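4. What readers write in the margins

4.1 Sorting the notes

I should say up front that I came to this part of the study expecting to be bored by it. The interviews in Section 3 were fun (people love talking about novels they gave up on), and the margins looked like the homework that came with them. Then I opened the first box from the Lüthi shelves, found "NO. He would not say this" in green ink next to a marriage proposal, and lost the rest of the afternoon.

The Lüthi shelves are the donated fiction at the Turkbridge lending library, and they have a house rule that I haven't met anywhere else: you may write in the books, in any color, so long as you don't write over the print. We took 200 novels from those shelves, all of them published as mass-market paperbacks, and went through every page looking for handwriting. Underlining on its own didn't count. Neither did shopping lists, phone numbers or the many, many initials people put inside the front cover to remind themselves they'd already read the thing. What was left came to 1,807 notes.

Imad Tannous and I each read all of them and sorted them separately before comparing. We started with a long list of categories borrowed from work on older marginalia and threw most of it out within a week, as it was built for scholars arguing with sermons and our readers were mostly arguing with a viscount. The list we ended up with was short. A note could be a quarrel (the reader disagrees with a character or the author), a guess (the reader predicts something), a correction (spelling, dates, horses), or company. I'll come back to that last one, which gave us the most trouble and which I now think is the most interesting thing in the boxes.

4.2 Guesses

Guesses were the easiest to spot. They have question marks, or they have a name and an exclamation mark, and they bunch up in the first third of a book. I'd assumed that mysteries would have the most of them, and they didn't. Family sagas beat them easily, and so did the romances. When I put this to readers in the follow-up interviews, a couple of them said that writing a guess in a mystery felt rude, as the next borrower might see it and have the whole thing spoiled. One woman told me she writes her guesses for mysteries on the bus ticket she's using as a bookmark and takes it home with her. So there's a whole layer of guessing that our boxes can't show, and I'd be careful about saying that mystery readers predict less than anyone else. They may well predict more!

There's also the matter of readers going back to mark their own guesses. A tick, a cross, "ha," "knew it," and in one Trirora novel a rather sad "oh" forty pages after a very confident prediction about a brother. We coded these as part of the original guess. Imad argued for a while that they should stand alone, and I can see why, but the pens matched and the "oh" means nothing without the brother.

4.3 Quarrels and corrections

Quarrels went the way you'd expect, mostly. Readers fight with heroes over manners and with heroines over money. What surprised me was how few notes were aimed at the author. People write "don't go with him," in the second person, straight to the character, and they keep it up for chapters. Only when something factual goes wrong does the author get the blame, and then the tone changes completely. The corrections are stiff and polite and often signed.

The signed ones cluster in books about work. If a novel has a nurse, a farmer or a lawyer in it, somewhere in Turkbridge there is a nurse, a farmer or a lawyer with a pencil. The hospital novels were corrected more heavily than anything else we read, and the operating room chapters got the worst of it. Stitches were a favorite: how long they take, who puts them in, what the thread is called. A reader who signs herself R. worked through five hospital romances this way, and her notes get shorter and crosser as she goes. By the last of them she's down to "thread!!" and a page number referring back to her own earlier remark.

I did wonder whether these notes were really about the book at all, or whether they were a way of saying "I know this, I was there." I lean toward the second. When R. corrects the surgery she doesn't stop reading, and she doesn't seem to like the book any less. In the back of the very copy she marks most heavily she has written "good one, cried." 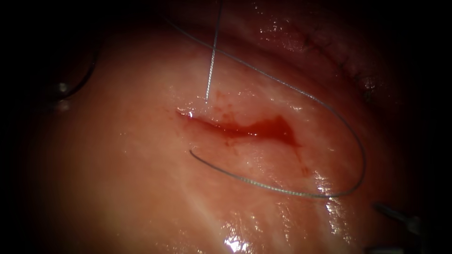
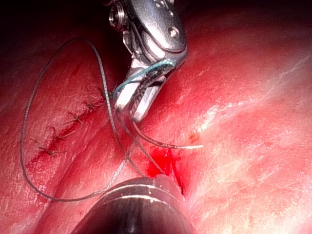 Figure 3. Close views of moist tissue: an open incision with a strand and a long loop of suture thread (first), and a metal instrument with grasping jaws (second).

4.4 Company

That leaves the notes we called company. These are the ones addressed to other borrowers. "Skip to ch. 9, trust me." "Is anyone else picturing the post office?" "I read this in January with the flu and it was perfect." Some have replies in other hands, and a few have replies to the replies, running up the side of the page and around the top until there's no white left.

We had a hard time agreeing on these, and I'll be plain about it: most of our disagreements in the whole sorting job were here. "Poor Edith" could be a reader talking to herself, or to Edith, or to whoever has the book next. Our rule in the end was to code a note as company only if it used "you" or "anyone" for another reader, or if somebody had answered it. That's strict, and it surely leaves out notes that were meant socially and just never got a reply. I'd rather miss those than fill the category with sighs.

Even counted strictly, company notes turn up where I hadn't looked for them. They hardly appear in the books that the 40 people we interviewed named as favorites. They're thickest in the middling ones, the Jetico paperbacks with the peeling spines, books that several people described to me as "fine." My hunch is that a book you love keeps you busy, and a book that's fine leaves you with a hand free. Imad thinks it's simpler than that, and that the favorites get replaced with clean copies when they fall apart, taking their notes with them. The library's purchase slips might settle it for some titles, but they only go back so far, and the early ones list books by price and nothing else.

In Section 5 I go back to the interviews and match them to the handwriting, for the readers who gave permission.

Contact the author | © 2020 | Back to top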